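Frequently asked questions about planning and budgeting for a robot cell

Last updated October 2022

These questions come to us from customers of Skalbridge who are preparing to buy their first robot arm, or who must replace an old one. We answer them in general terms. For a written price, please contact the sales office in Avham with your drawings or a short list of the parts which you want to handle.

Where do we start if we have never bought a robot before?

Start with one task, and write it down on one page. What is the part, how much does it weigh, where does it come from and where must it go? How many parts per shift? Who does it today? Many customers come to us first with a robot model which they saw at a fair, and only afterwards we look together for a task that fits to it. This order is expensive. If the page is ready, we can normally tell you in one telephone call if the task is suitable.

What does the price of the arm include?

The arm, the controller, the teach pendant and the cables between them. It doesn't include the gripper, the base or pedestal, the guarding, the transport, the installation or the training. We write this in bold in every offer and still it is the most common misunderstanding. Please compare offers line by line. One supplier may put the pedestal inside the arm price and another may not mention it at all.

How much should we keep aside for things we can't foresee?

We advise 20 per cent of the total project, not of the arm alone. In our experience the money goes mostly to small items: a longer cable, a second set of fingers for the gripper, an extra day of an electrician, a fixture that must be made again. If you don't use it, you can put it into spare parts at the end of the project.

Should we buy the gripper together with the arm or later?

Together, if it is possible. The gripper decides the payload and the reach that you need, so it can change which arm you should buy. Bring us the real parts, also the ugly ones from the bottom of the box. A two-finger gripper with a simple parallel movement is enough for a large number of tasks. For hand tools, which have a thick handle and a thin shaft, you should decide early from which end the robot will take them, and choose the opening width from that.

Is a camera at the wrist worth the cost?

It depends on how well your parts are positioned. If they always arrive in the same fixture, you may not need a camera. If they lie freely on a table or on the floor, you do. Calculate not only the camera but also the mounting plate, the cable along the arm, the software licence and the time for calibration. Ask also how the system behaves with shiny metal, because reflections are a frequent reason for extra hours. We prefer to make a trial in your own light before you order.

Can the robot pick things directly from the floor?

Technically it is often possible, but the arm must be able to reach down there with the gripper still at a useful angle, and this has influence on the height of the base. A robot on a high pedestal may reach the floor only in a narrow ring. Thin objects need fingertips that can come very close to the ground without hitting it. Plan some money for replacement fingertips if your floor is rough concrete, and include them in the first order.

Do we need to repair our concrete floor before the installation?

Stains and different colours in the concrete are not a problem for the mechanics. Cracks, hollow places and a slope are. For a bolted base we need to know the thickness of the slab and if there are pipes or heating in it. For a mobile base the floor should be level enough that the wheels don't stop at a joint. Grit is another matter – it gets into wheels and fingertips, so sweeping should be part of the daily plan. If vision is used, a spotted floor can make the recognition harder, and a plain mat in the working area is a cheap solution.

How long is the delivery time at the moment?

For the Kirneneck arm in the standard version we quote 23 weeks from the written order. The controllers are the slow part. Grippers and stands arrive earlier, and we can deliver them in advance so that you can prepare the place. Orders confirmed in September keep the delivery week that is printed in their confirmation.

Can you deliver faster if we pay more?

No. We don't sell places in the queue. What we can offer is a rental arm for the waiting time, if one is free. The programs that you write on the rental arm can be moved to your own machine later, provided that it has the same reach.

What does the rental cost?

The rental rate is 912 pounds per week, without VAT and without transport. The minimum time is 3 weeks. If you buy the same type of arm from us afterwards, one half of the rental is taken off the purchase price. Insurance while the arm stands in your building is your responsibility, so please inform your insurer before the delivery day.

Who makes the risk assessment?

The company which puts the cell together is responsible for it. If you order the complete cell from us, we do it and you receive the documents. If you buy only the arm and integrate it by yourself, you must do it or pay somebody to do it. We can recommend Theodorakopoulos, an engineering office we have worked with for many years, but you are free to choose. Put this as a separate line in the budget. It is easy to forget it, and without it you may not start production.

We already have a robot from another manufacturer. Can we keep the gripper?

Often you can. We need the drawing of the flange and the type of the electrical connector. An adapter plate costs little. The communication between the gripper and the new controller is usually the harder question, and sometimes the work of an engineer for two days costs more than a simple new gripper. We will say this openly if it is the case.

What running costs should we put in the yearly plan?

Fingertips or finger pads, a yearly inspection, electricity, software licences if you use vision, and the time of the person who looks after the cell. The last one is the biggest and it is almost never in the plan we receive. One person should have fixed hours for this work, and a second person should know enough to replace him or her during holidays.

Which spare parts should we order at the beginning?

One full set of fingers, the screws for them, one gripper cable and one emergency stop button. If you run more than one shift, add a second teach pendant. Other parts we hold in Avham and send by courier. For the arm joints it makes no sense to keep spares by yourself.

Is it better to buy, to lease or to rent?

For a task that will stay the same for several years, buying is normally the cheapest. Leasing helps if your investment budget is small but the monthly costs are easy to approve. Renting is for trials and for short seasons. Please speak with your accountant first – we sell machines, and we can't give you tax advice.

Can we see a similar task before we decide?

You can visit the test area in Avham by appointment. Send your parts one week before, with a note of what is fragile. Makis Margaritis leads the trials and will prepare the gripper. You may stay for the full trial and make your own videos. The first half day is free, and after that we charge the normal hourly rate.

What do you measure in a trial?

We measure the cycle time, the number of failed grips and the reason for each failure. You receive the list without corrections. A trial with your parts in our room is still not the same as production in your hall, so we ask you to treat the cycle time as a starting value and to leave some reserve in your calculation.

Our management wants a payback time. How do we calculate it?

Take the total project cost, including the training and the reserve, and divide it by the yearly saving after the running costs are subtracted. Please don't count a whole salary as saved if the person will still load the parts and clean the fixtures. It is better to show a longer payback which is correct. We have a simple spreadsheet for this and send it by e-mail on request.
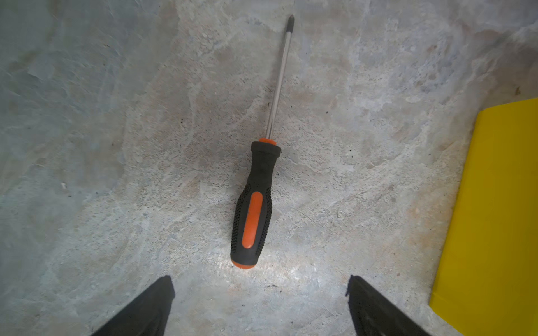

How long is a written offer valid?

Our offers are valid for 30 days from the date on the first page. After this time we check the transport and the controller price again and send you a new version, normally within two working days. The trial results stay valid if the parts and the gripper are unchanged.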